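**Equipment review: Brirent paired hand grippers**
Prepared for the Clustard site, November 8, 2023

Clustard leased two pairs of Brirent hand grippers in July to prepare its order-packing line for partial automation. Staff hold one gripper in each hand and carry out ordinary handling tasks, and the recorded motions are used to train the robot arms planned for the Cavalcanti building. This review covers the grippers as working tools and their effect on the people assigned to them.

The grippers are simple to learn. Of the 18 employees trained, 11 were working without supervision by the end of their first shift. The jaws close evenly on light items such as paper cups, and the trigger requires little force. Small adjustments of the wrist carry over well, although placing an item upright in a basket takes more patience than it does with bare fingers. 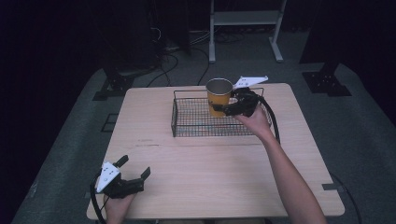 The cables are the main weakness. They pull slightly when the arms cross, and operators reported planning their reach to avoid them. Brirent offers a longer cable set - we have not tested it. Weight is acceptable for short sessions, but several employees noted sore forearms after an hour, and sessions are now limited to 18 minutes.

The change in daily work deserves equal attention. Packers who formerly moved along the line now repeat one motion at a fixed table, and 482 accepted recordings were completed in the first period. Some welcomed the quieter pace. Others asked whether they were training their own replacements, and management did not have a written answer ready. One should be issued before the lease is extended.

The grippers are recommended for continued use, with the longer cables and a rotation schedule. The Predetden software supplied with them will be reviewed separately.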